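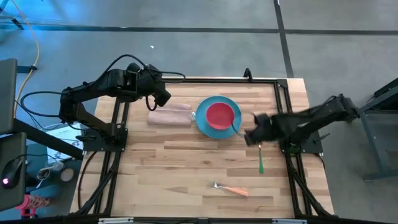
I had promised myself I would only order a coffee. That was the plan when I walked into the new Ondley bakery café on opening morning, and the plan lasted until I saw the tray of cardamom knots coming out from the back. So let's call it a coffee and two knots, and let's not talk about the third one I took home in a paper bag.

If you've lived in this part of town for any length of time, you know Ondley as the place with the brown awning and the line out the door on holiday weekends. The original shop is tiny. You go in sideways, you point at what you want, you pay and you leave. I've been going there for years and I have never once sat down, mostly because there was never anywhere to do it. The new one, which opened its doors on April 11, 2025, in the old Ravis shoe store, has seats! Real ones, with backs, 100 of them if you count the patio.

The Ravis building had been dark for so long that I'd stopped seeing it. I bought my first pair of decent work shoes in there, and the stairs down to the lower level still creak in the same spot. Ondley kept the stairs, and they kept the big curved front window too, and put the bread there, so you can stand on the sidewalk in the rain and feel sorry for yourself. At 2,224 square feet it's bigger than it looks from the street. The oven sits at the far end behind a low wall, and if you get one of the stools on that side you'll be warm all winter and a little too warm in April.

Now, the menu. This is where I expected a lot of fuss, and there's some. Half of it is what the first shop has always sold: the seeded rye, the plain rolls, the poppy seed strip, the cheese buns that go by ten in the morning. The other half is food you eat with a fork. I went back three times in the first week (for work, I told my husband) and tried as much of it as I could.

The baked eggs are the thing to get. They come in a small dish with tomato and a lot of dill, and you're given two slices of rye to mop with, which isn't enough. Ask for a third. The mushroom toast I liked less. It's piled so high that the bread gives up halfway through, and the mushrooms needed salt on both the days I had it. The potato soup is thick and peppery and comes in a bowl the size of a hat. I'd skip the granola, but I'd skip granola anywhere, so don't listen to me on that one.

Coffee comes from Hettiarachchi, the small roaster over by the rail yard, and they've made a house blend just for the café. It's darker than what they usually do. I thought it was great with the sweet stuff and kind of heavy by itself, and by my third visit I'd switched to tea, which they serve in a proper pot with a lid that stays on when you pour. You'd be amazed how many places get that wrong.

And then there's the Zornska. I've been trying to explain the Zornska to people all week and I'm not getting any better at it. It's a layered cake, sort of, only it's made with yeast dough in place of sponge, with sour cherry and a walnut paste between the layers and a burnt sugar top that cracks when your fork goes in. The family recipe behind it calls for two days of resting, so they bake it in small batches and when it's gone it's gone. A slice costs $8. I winced at the price and then ate the whole thing without putting my fork down, and I'd have paid it again if there had been any left. Go before noon!

The prices in general are a step up from the old shop, and I did hear some grumbling about it in line. The bread costs the same at both places, I checked. It's the sit-down food that adds up, and lunch for two with drinks and one shared slice of cake ran us a good bit more than we'd planned. The portions are generous, though, and we didn't need much dinner.

A few small gripes, while I'm at it. The music is too loud near the register. There's one restroom for the whole upstairs, and on opening day the line for it got tangled up with the line for takeout, so I spent five minutes waiting politely for the wrong thing. The menu board is written in a pretty, loopy hand that I could not read from more than a few feet away, and I had my glasses on. And please, somebody, put a few hooks under the counter for bags.

None of that kept people away. The staff told me they sold 578 rolls by closing on the first day, and the seeded rye was finished before lunch. They're already talking about evening hours in September, with soup, open sandwiches and a short wine list, and I've asked to be told the minute there's a date.

The old shop isn't going anywhere, by the way. It's still open, still tiny, and still the better bet if all you want is a loaf and no conversation. I stopped in on my way home from the third visit and got right to the front, no line at all, which has never happened to me before. They had cheese buns left. I bought four.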